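Gripper 015 - setup and upkeep

These are my working notes on one hand-held gripper, number 015, and how we keep it fit for recording cloth handling. It is the left or right half of a pair depending on the day, so most of what I say applies to its partner as well. I wrote the first version in October after Shinji Ichikawa asked why the two units never felt the same in the hand. The answer was mostly screws and fingers.

The pair belongs to the Ebihara project, and the recordings feed a folding model that the Welen people train in Lalludthorpe. My part ends when the files are uploaded. Before that I look after the hardware.

Fingers at rest
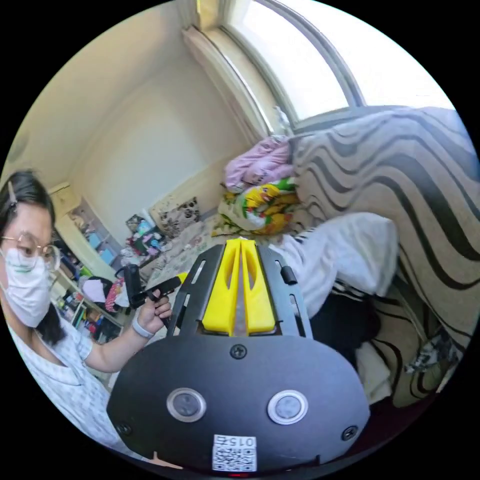

With the trigger released and the fingers brought together by hand, check that the tips meet evenly from top to bottom. A slight gap lower down is fine. If one tip sits higher than the other, loosen the finger at its base, square it up against a flat edge and tighten it again. Do both fingers at the same sitting, otherwise you end up chasing the error back and forth.

The yellow fingers are printed parts and they wear. I change them in sets after 102 sessions, or sooner if the inside faces have gone shiny. Old ones go in the Fadico box, marked with the unit number, and Shinji measures them when he has time.

The side rails collect lint. Cotton is the worst for it. A dry paintbrush pushed along the slots gets most of it out, and canned air does the rest. Please don't oil the rails - oil holds the lint and marks the clothes.

Waiting for the garment

White garment with a navy edge, laid out on a patterned bedspread. We like a busy background for part of every batch. It gives the tracking plenty to hold on to, and it shows quickly whether a lens is dirty, as fine print goes soft before anything else does. Wipe the lenses with a clean microfiber cloth before each batch, and keep fingers off them when you pick the unit up.
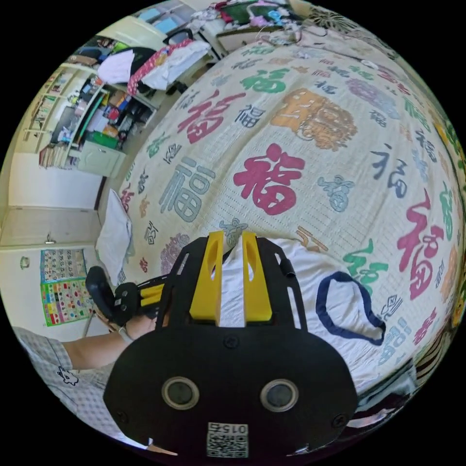 Closing on a fold

Page last changed: 9 November 2018

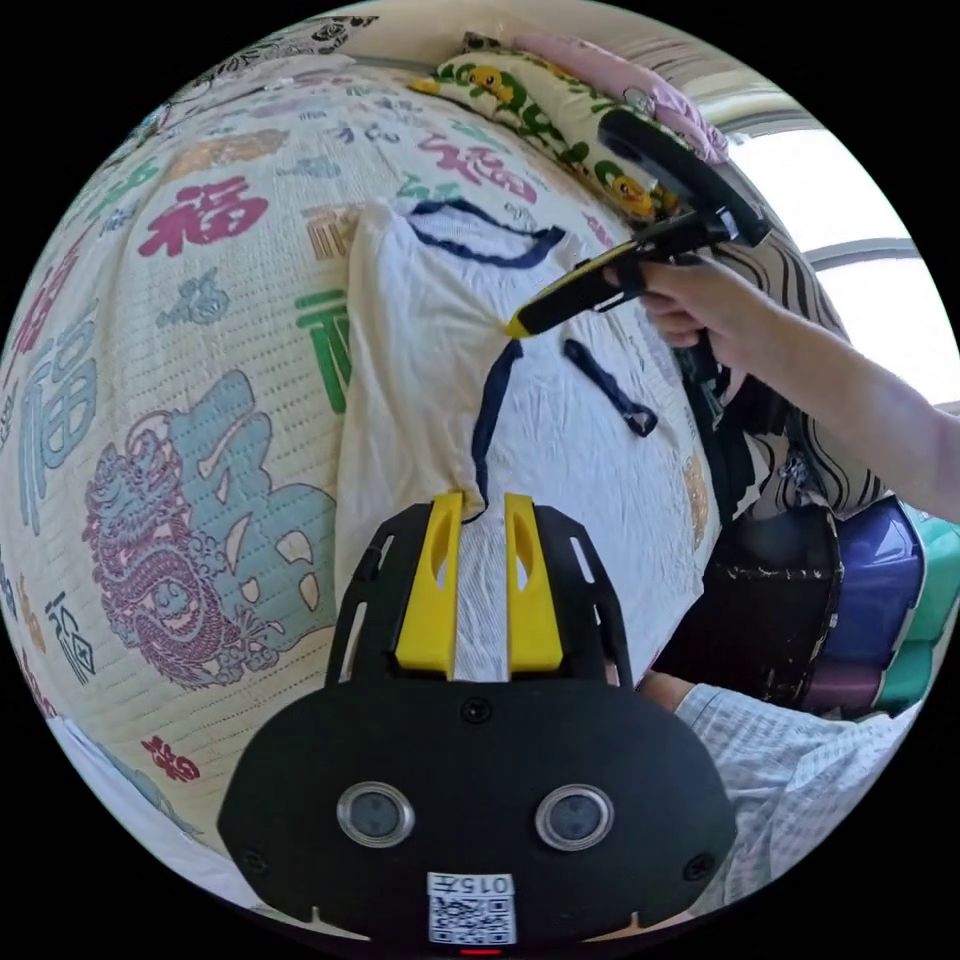 Last edit: pinch section rewritten, lint note added

The fingers are shut on a pinched fold of the white garment, with the second gripper touching it near the shoulder. Thin cloth is a fair test of the grip. Take a small fold, close gently, lift it a little and hold for a count of 8. If it creeps, clean the finger faces with a damp cloth, let them dry and try again. If it still creeps, the fingers need replacing.

Trigger feel is the other thing to watch. It should come back by itself from any position. When 015 got sluggish in October, the cause was a thread wound around the pivot, and it took me around seven minutes to pick it out with tweezers. The partner unit had the same trouble a little later.

Screws get checked every four sessions. Snug is enough. The holes strip easily and a new housing means a full recalibration of both cameras, plus a wait for the part.

Keep the label clean and flat. The code is scanned at the start of each batch so that the files end up under the right unit, and a curled corner is enough to spoil the scan. Spare labels are in the lid of the case.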